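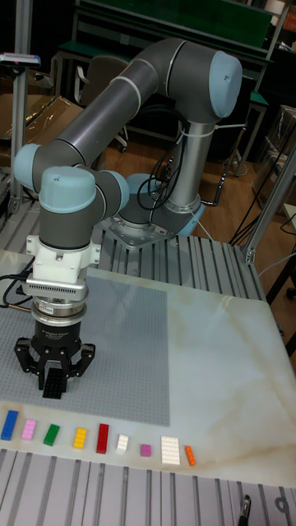 Black brick in the fingers, over the gray baseplate.

Hi Wiebke, hi all,

Thanks for the questions! Answers under your text.

Wiebke Seidel wrote:
> How are you deciding that a brick is seated? When we tried this at
> Breltport we looked only at final height, and a brick sitting crooked
> on one row of studs passed way too often. Also, are you training on
> single bricks only, or on stacks too?

We had the same trouble with height, so the label now comes from the wrist force signal. We take a window of 127 samples from first contact and look for the little drop when the studs go in. If the force climbs and never drops, it's a miss, whatever the height says. Eduard Procházka wrote that part and it's in the Trelar repo under "seat_check" (sorry about the comments, half of them are mine).

As for stacks, yes, both! We have 600 single placements and 26 stacks so far, and I'd love to get the whole set to 1,000 before we retrain.

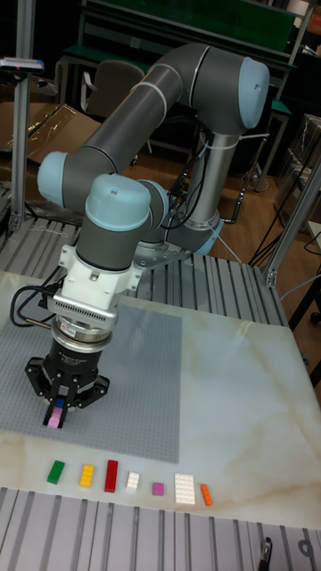 The annoying bit with two bricks is that they can slip against each other while you push, and that slip looks an awful lot like a seating drop. The Jedow policy got fooled by it all the time. What helped was slowing the last few millimeters way down and adding a tiny sideways wiggle after contact – a properly seated brick pushes back, a crooked one just tilts.

I haven't tried the wiggle on the thin plates yet, so please don't quote me on those. If anybody at Hollis still has their plate logs, I'd be very happy to run our check over them and post whatever comes out.

Wiebke, could you send me your crooked cases? Raw force is fine, any format, I'll sort it out on my end.

Cheers from the lab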